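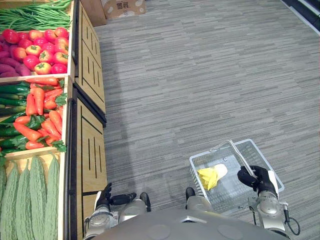
Vegetables in an open compartment stand; bitter melons lie in the lowest compartment shown, carrots and cucumbers behind them.

Home | Articles | Shop and Market | Index A–Z

Produce stand

By Lovisa Rustad, revised in November
Print this article | E-mail this article

A produce stand (also vegetable bin or greengrocer's display) is a piece of shop furniture on which fresh vegetables are offered without packing. The upper side is divided by low edges into compartments. In most shops each compartment takes one sort, but two sorts may share it when the supply is small, as with carrots and cucumbers or tomatoes and sweet potatoes.

Arrangement

Long vegetables, such as green beans and bitter melon, are usually laid side by side in the same direction. Round ones are heaped. Carrots are sold with or without their leaves; the leaves take water from the root, and many sellers cut them after the first day. Bitter melon bruises easily on its ridges and should not be put in deep layers.

Construction

The edges and front are often of wood. In the town of Dikholm the joiner's firm Flemer made stands with a front height of 46 cm, later 50 cm, and up to 12 compartments. The smaller Pesstead type has 5 compartments and was made for corner shops. Blandine Gilbert describes both types in her handbook of shop fittings.

See also: Costa crate; Market stall; Root vegetables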